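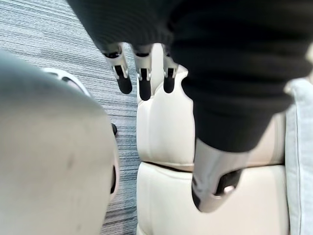
Item 2: black knit, fine rib

Knitwear Care and Folding Group, Cidbridge
Minutes of the April meeting, 2 pm

1. Minutes of the last meeting
Agreed, with one correction. The shelf depth under item 4 should read 30 cm.

2. Dark knits
The group went through the handling of black and charcoal garments. Fine rib shows every crease once it has been stored under weight, and heavy folds at the hem are the most common fault in the returns pile. It was agreed that dark knits will be folded in 3 across the width, sleeves in first, and stacked no more than six high. Hanging is to stop except for garments waiting to be checked.

The Virnent hangers were discussed. They leave a point at the shoulder on anything heavier than a light jumper. The remaining stock will go to the shirt rail.

3. Lint
Lint from the floor remains a problem with dark items. Pale fibres from a carpet show up at once on charcoal wool and are slow to pick off.
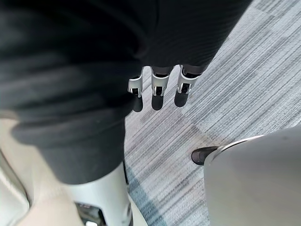

Two options were put forward: a cotton sheet laid under the folding area, or a move to the tiled room. The tiled room is booked until 4 pm most days, so the sheet will be tried first. It is to be shaken out at the end of each session and washed weekly, separately from the towels.

Skander lint rollers have gone up in price. An order for 200 refill sheets was approved. Ertürk has quoted for a reusable brush, and one will be bought for trial.

4. Labels and bags
Nearly 1000 paper labels are left from the old roll. These will be used up before the new size is ordered. Bags for knitwear are to be left open at the top until the garment has been checked for damp at the cuffs and hem.

5. Any other business
The steamer needs descaling. The folding board has a rough corner, which caught a rib cuff; it will be sanded or taped before further use.

Actions
Sheet for the folding area: buy and hem.
Refill sheets and trial brush: order.
Folding board: repair.
Notice on stack height: print and put up by the shelves.

Meeting closed at 3.15 pm.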